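Chapter 4

The House Before the Curtain: Seating, Sightlines and the Provincial Theatre

When the Kukoreo opened in Workasthorpe, its owners announced the finest auditorium in the county. There were 741 seats, of which 91 stood directly behind a pillar. These were sold at full price for two seasons, then at half price, and finally to the clergy, who were thought to come for the music.

The architect, Severyn Harasym, had drawn the pillars himself and defended them for the rest of his life. A balcony, he wrote to the owners, must rest on something – and patience was not a building material. His rival Melaniia Fedoruk thought otherwise. Her Edine Theatre, built across the river, hung its balcony from steel beams let into the side walls, and every one of its 479 seats had a clear view of the stage. The plays were no better for it, but people could at last say so with confidence.

This chapter follows the two buildings from first sketch to final repair bill. We shall look at how a floor is raked, why boxes face the audience more readily than the actors, and what happened to the Kravchuk organ, bought for the Kukoreo at great cost and found to be 2 feet taller than the space left for it. Readers who have sat through a long second act on a narrow seat will already have done some of the fieldwork.

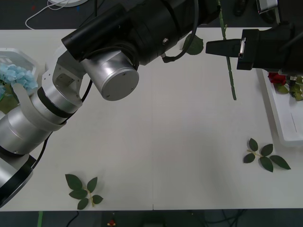
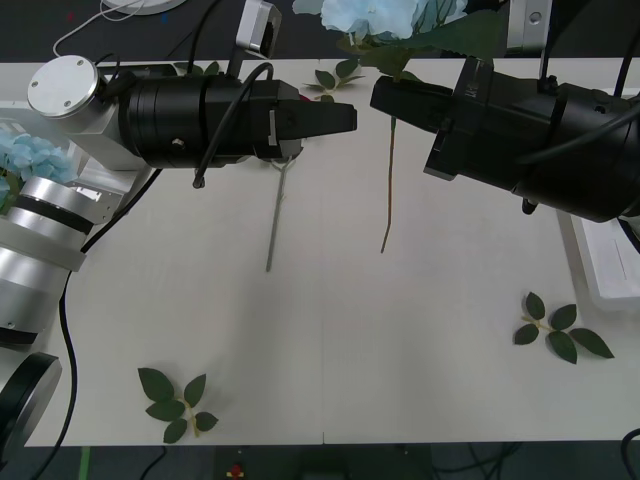
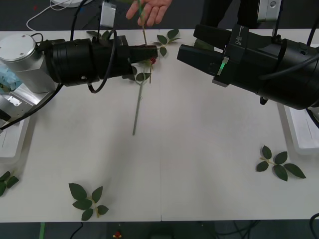
4.1 The Raked Floor

A flat floor is cheap to lay and can be cleared for dancing, and for many years that settled the argument. The first row saw everything, the second saw the first row, and the rest followed the plot by ear. Harasym's earliest plan for the Kukoreo has a floor of this kind, with a note in the margin asking whether hats might be discouraged.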